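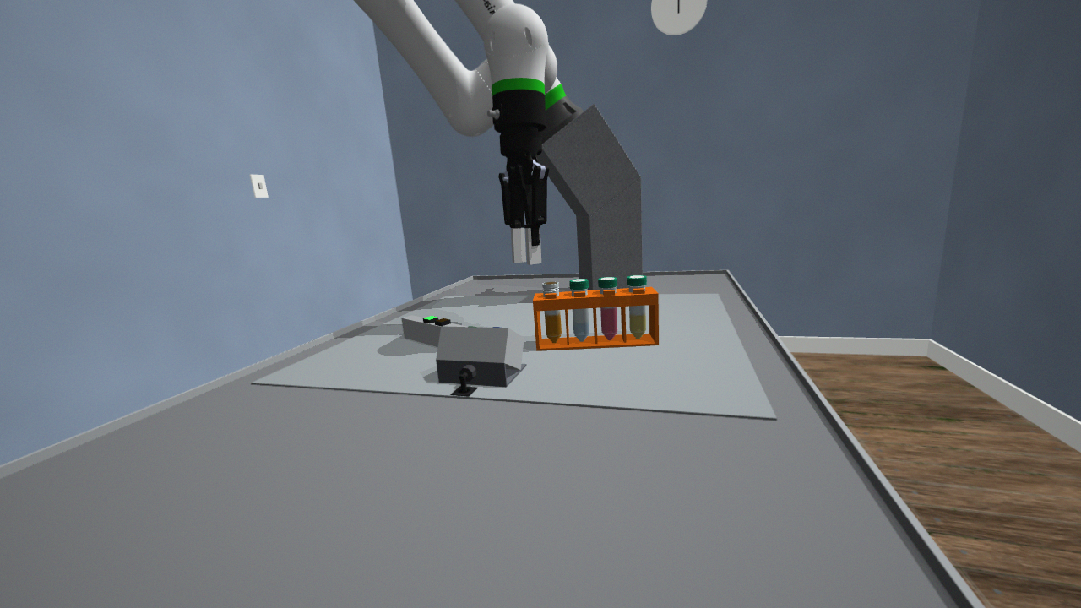 Célula de manipulación de tubos Trurkent

La célula Trurkent es un puesto automatizado de laboratorio pensado para coger tubos de ensayo de una gradilla y llevarlos a un aparato de sobremesa. Consta de un brazo articulado con pinza paralela de dos dedos, una mesa con esterilla y una gradilla de cuatro posiciones. Se conoce sobre todo por su versión simulada, que la empresa Prideck distribuye junto con el procedimiento de ajuste y que ha circulado bastante más que la célula física. Esa diferencia de difusión explica buena parte de las dudas que rodean al proyecto.

Composición

El brazo es blanco, de eslabones curvos, con anillos verdes cerca de la muñeca. La pinza, negra, lleva dos dedos rectos de color gris claro. En la escena de referencia trabaja desde arriba, con los dedos hacia el tablero y casi juntos, junto a una gradilla naranja. Los cuatro tubos tienen fondo cónico y tapón; uno de los tapones es plateado y roscado, los otros tres son verde oscuro. Los líquidos son de colores distintos, lo que facilita el seguimiento a simple vista, aunque el manual no les asigna significado alguno.

A la izquierda de la gradilla, sobre la misma esterilla, se coloca un aparato gris de caras superiores inclinadas con un mando redondo negro. La documentación lo llama «módulo receptor» y dice poco más. Quien busque en ella sus tolerancias de inserción no las encontrará.

Puesta a punto

El procedimiento publicado parte de la posición de la esterilla, que sirve de referencia para todo lo demás. Se fija primero el origen en una de sus esquinas y después se registra la gradilla respecto a ese origen. El operario lleva la pinza hasta quedar por encima de la gradilla, con los dedos verticales, y anota la altura. A continuación desciende sobre el primer tubo a velocidad reducida, cierra, eleva y vuelve a dejarlo. La operación se repite con los cuatro tubos.

El manual asegura que la secuencia completa lleva alrededor de 13 minutos. La cifra procede de la simulación. En ella la gradilla no resbala, los tapones son siempre iguales y nadie ha apoyado antes una caja encima de la esterilla. Lovely Catacutan, técnica que instaló una de las células en el laboratorio Alvarado, dejó escrito en su informe de junio que el registro de la gradilla tuvo que rehacerse dos veces en una misma mañana, y que el texto no indica qué hacer cuando un tapón queda mal roscado y sobresale.

Mantenimiento

Las tareas previstas son escasas: limpieza de los dedos, comprobación de su paralelismo y revisión del apriete de la muñeca. Prideck recomienda repetir el registro de alturas cada 96 horas de funcionamiento. No consta de dónde sale ese intervalo. El distribuidor Limimport lo reproduce en su catálogo sin comentarios y añade un recambio de dedos cuya duración tampoco se especifica.

El punto más delicado es la apertura de la pinza entre tubos contiguos. Si los dedos se abren de más, golpean el tapón vecino; si se abren de menos, bajan sobre el propio tapón. El ajuste se hace por tanteo, a pesar de que el folleto comercial lo describe como automático. En la simulación se modifica un parámetro y se reinicia la escena, comodidad que en un banco real equivale a recoger cristales o plástico y volver a empezar.

Valoración

Los promotores presentan la versión simulada como prueba de fiabilidad. Úna Brennan, ingeniera de automatización, ha cuestionado ese argumento en una nota técnica: el brazo virtual acierta con un tubo cuya posición el programa ya conoce con exactitud, y ese acierto informa sobre el programa. Brennan reconoce, con todo, que el entorno es útil para enseñar el orden de los pasos y para detectar choques groseros entre el brazo y su entorno, en particular con el soporte gris oscuro que se alza tras él.

Prideck respondió que la validación física estaba en curso. Hasta ahora no ha difundido tasas de fallo, ni el número de ciclos ensayados, ni el modelo de tapón empleado. El laboratorio Alvarado mantiene la célula en uso con supervisión de un operario, modalidad que el manual considera opcional.

Véase también

Pinza paralela
Calibración de robots
Gradilla de laboratorio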